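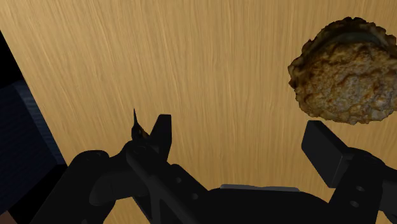 Wrist view in the simulator, cutlet task, jaws open, cutlet on the side of the right finger.

14 Jun 2020, Pichit Paisan

Fault: the arm goes down to the wrong place and closes on nothing. First seen in the night batch on the Bonen machine. I write it long because Havlíček will take over the runs and he was not in the call.

The batch was 438 episodes. The first 60 are good, I checked them one by one. From episode 61 the grasp is shifted, always to the left as the wrist camera sees it, and always by the same amount. The size of the shift does not depend on where the cutlet is spawned. So I do not think it is the detector. A bad detector would give me a different error every time.

What I tried, in order:

Restarted the simulator, same seed. Same shift.

Changed the cutlet for the plain test cube. Same shift, so the cutlet mesh is not guilty. I had suspected it before, its collision shape is very rough, but this is another problem and I leave it for August.

Printed the camera to wrist transform at every reset. In episodes 1 to 60 it is constant. At 61 it jumps by 7 mm on one axis and stays there until the end of the batch.

So the transform is changed while the batch is running. I looked in the Clodau scripts for who can write to it. There is one place only, the reload of the calibration file. The reload happens when the file on disk has a newer time stamp. At the time of episode 61 the sync job copied an older calibration over the good one, but gave it a new time stamp. The loader trusted the time stamp and took it.

I repeated this by hand: started a short batch, copied the old file in the middle, and the shift came at the next reset. Put the good file back, shift is gone. For me this is enough proof.

One more thing I don't like. The force check did not stop the batch. The fingers closed fully with no contact, the episode was marked "failed grasp" and the next one started. In simulation it costs only a night. On the real arm the same 7 mm can push a finger into the tray edge. Please do not load this script on the real cell before the points below are done.

To do:
- calibration is read once at start, no reload during a batch (me)
- write the checksum of the file in the episode log (me)
- stop after three empty grasps in a row and wait for a person (Havlíček)
- throw away episodes 61 to 438, do not use them for training, also not as negative examples
- ask Narkuvmont if their copy of the sync job has the same setting

Rerun with the fixed loader is started, 101 episodes. At the moment of writing it is at 22, transform constant. I look again after lunch.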